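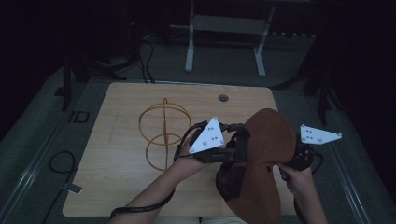

Meng

Planning your Baton station: what to buy first

1. Start with the table, and please take your time over it. Pick one with a cable hole near the far edge and rounded corners, which are kinder to your forearms.

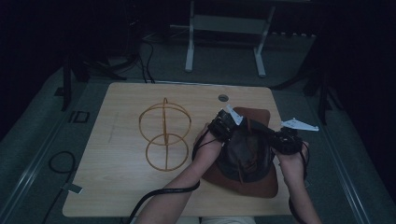 2. Order your hand-held grippers as a pair. Jarnbridge lists the set of 2 at $366, so set aside over $1,000 for the whole station.

Note: Leave room for soft things like hats, with a wide brim and a cord.
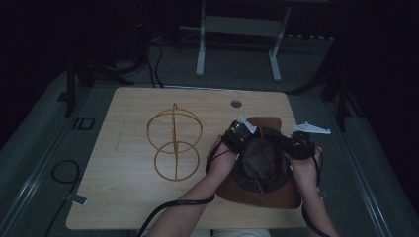 Caution: Measure your cable runs before ordering. Spares take 27 days to reach us.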